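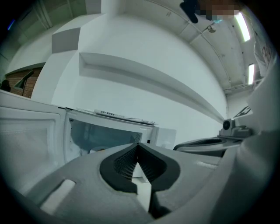

The microwave at Rinemthorpe, door open.

Agustina Valdebenito came down to the kitchen at six in the morning and the microwave door was open again. It was the third time that week. She shut it, heard the latch click, and filled the kettle.

Domingo Sosa came in with his coat on.

"Did you leave it open?" she asked.

"I don't use it. I eat at Conbridge."

She wiped the shelf and took the plate out of the microwave to wash it. Her mother had always left the door open after cooking, to let the smell out. Her mother had paid 200 for a secondhand one and kept it until the numbers wore off the buttons. Agustina hadn't thought about that in years.

On Wednesday she got up at four and sat on the stairs in her socks. After a while old Helju Petrauskas came along the hall with a cup of milk. She heated it, drank half of it standing up, and went back to her room. She left the door wide open and the light on inside.

Agustina went in. There was a ring of milk on the glass plate. She rinsed the plate, dried it on her sleeve and set it back on its wheels. She put her hand on the door, then took it away again and went up to bed.

At six Domingo came down and pushed it shut with his elbow.

"Leave it," she called from the landing.

He opened it again and went to look for his keys.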